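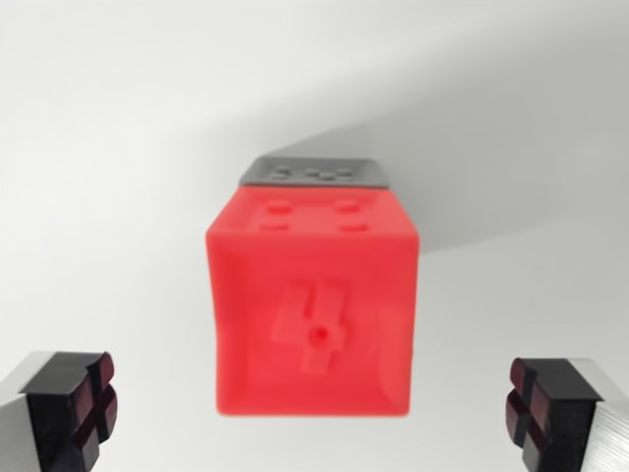 A small red cube with a raised plus on its front face and a dark top.

How to Make a Board Game Playable by Touch

My aunt taught me to play Halano at her kitchen table when I was seven or eight, and she beat me at it every summer until I was old enough to drive. When her eyesight started to go a few years back, the game went up on a shelf, and it stayed there for much longer than it should have. I finally took it down one July and spent the better part of the month turning it into something she could play with her fingers. I've since done the same with three other games, made plenty of mistakes, and had enough people at the Clenmont game night ask me how that I thought I'd better write it all down in one place.

You don't need to be especially handy for this. You do need patience, and a table you won't need back before dinner.

What you'll want to gather

Self-adhesive felt in a couple of weights
Small adhesive rubber bumps, the kind people put inside cabinet doors
Puff paint (the dimensional fabric kind, in a bottle with a narrow tip)
Thin craft foam, 2 millimeters thick
A strong clear glue that stays a little flexible when it dries
Sandpaper in a few grits, and a sheet of 3000 grit if you can find it
A shallow tray or two with a lip
Waxed string
A good sharp craft knife and a cutting mat

I use Kinyua putty for holding pieces steady while I work on them, and I'd hate to be without it now, but a lump of modeling clay will do the job.

Step 1: Play the game with your eyes closed

Before you buy or glue anything, sit down and play a few rounds blindfolded with somebody patient. I mean this very seriously! I skipped it the first time and spent two whole evenings marking things that didn't need marking. The coins in Halano were already three different sizes, for instance, so every one of my careful little dots was wasted effort.

Keep a notepad by the other player and have them write down each time you get stuck. You'll end up with a list something like mine: can't tell my pieces from hers, can't find the edge of a square, knocked over the whole north side of the board, don't know whose turn it is. That list is your plan. Work down it in order of how much each thing annoyed you.

Step 2: Choose a small alphabet of shapes

This is where most people get carried away, and I certainly did. Fingertips are wonderful things, but they can't sort out a fancy outline the way eyes can. A five-pointed star and a flower feel nearly the same when they're the size of a pea. A turtle feels like a crumb.

Stick to shapes that are very unlike each other. My favorites are a single dot, a straight bar, a plus, an open ring, and a plain blank face. A blank face counts as a symbol too, and it's the easiest one of all to make. If you need more than five, change the texture before you add another outline. A felt bar and a rubber bar are easy to tell apart.

Raised shapes are much easier to find than carved ones, in my experience, particularly for older hands or cold ones. A groove fills up with dust and cookie crumbs and slowly disappears on you.

And keep the colors strong while you're at it. A lot of people with low vision still see some color or contrast, and my aunt does best with a bright piece against something dark. Ask your player what works under their own lamp, in their own chair, at the time of day they like to play. The answer at noon may well be different from the answer at eight in the evening.

Step 3: Mark the pieces

Wipe everything down with rubbing alcohol and let it dry. If the pieces are glossy, scuff the spot where the symbol will go with medium sandpaper. Try this on the underside of one piece first, as some older plastics don't care for alcohol at all and will go cloudy.

For flat tokens, I cut the shapes from craft foam and glue them down. Press with your thumb for a slow count of thirty or so, then leave the token alone overnight. For rounded pieces, puff paint works better. Squeeze out a bead, lift the tip straight up, and don't go back to fix it. I promise you that fixing it makes it worse - you'll have a little mountain with a tail.

Halano has 22 tokens to a side, so I did them in batches of a few at a time, lined up on a strip of putty. It's nice work for a rainy afternoon with the radio on.

Once everything has cured, rub each symbol lightly with the 3000 grit. You aren't trying to flatten it, only to take off any little burrs that would catch on a sleeve or bother a sensitive fingertip.

Step 4: Give the board some edges

A printed board is about the least helpful thing in the world to someone playing by touch. There are two ways to fix it, and which you choose depends on how many spaces you have.

For a board with a path, I glue waxed string along both sides of the track and put a short crosswise piece between spaces. The finger simply walks along. Cut the crosswise pieces a hair short so that they don't ride up onto the side strings.

For a grid, I use foam strips to make low walls, so that each square becomes a shallow little room. Pieces stay put even when somebody's hand comes sweeping across to see what's where, and hands have to be free to do that. A player who's afraid of knocking things over will stop checking the board, and then they aren't really playing anymore.

Before you glue, lay everything in place dry and fold the board. I glued string straight across the fold of my first one and it has never closed since. It lives on top of the bookcase under an atlas.

Step 5: Sort out the cards

Cards are the fussy part. If your player reads braille, a slate and stylus will put a short code in two opposite corners, and you can sleeve the cards afterward if the sleeves are thin. I had to replace the thick ones I'd started with, because the dots turned to mush underneath.

If your player doesn't read braille, and plenty of people who lose their sight later in life don't, notch the edges with a small punch instead. One notch for one suit, two for the next, and so on. The deck from Istberg, which is an old trading game I picked up at a yard sale, has so much text on every card that I gave up on marking it and recorded the cards as numbered audio clips on my phone. It's slower, but we make tea and nobody minds.

Step 6: Give everything a home

Every player gets a tray with a lip, and everything in the tray has a spot. Coins on the left, tokens on the right, cards across the top is how we do it. It doesn't matter much what you pick, as long as you don't change it halfway through an evening.

Put one rubber bump on the near edge of the board so your player can square it up to themselves. For keeping track of turns, we pass a big wooden spool back and forth. If it's in front of you, it's your go.

Step 7: Test it, then fix what's wrong

Go back to your blindfold and your patient friend, and play again. Better still, play with the person you made it for and listen to what they tell you. My aunt informed me within five minutes that my rings felt like dots. She was right, and I peeled every last one off and made them wider, with a hole big enough for the tip of a finger to notice.

A few odds and ends

Puff paint gets tacky in a hot car, so carry the game inside with you.

Make two or three spare pieces of each kind while you have the glue out.

If a symbol pops off, scrape away all of the old glue before you put it back, or it will pop off again by the weekend.

Save the scraps of felt. A square of it under each corner of the board keeps it from sliding on a polished table.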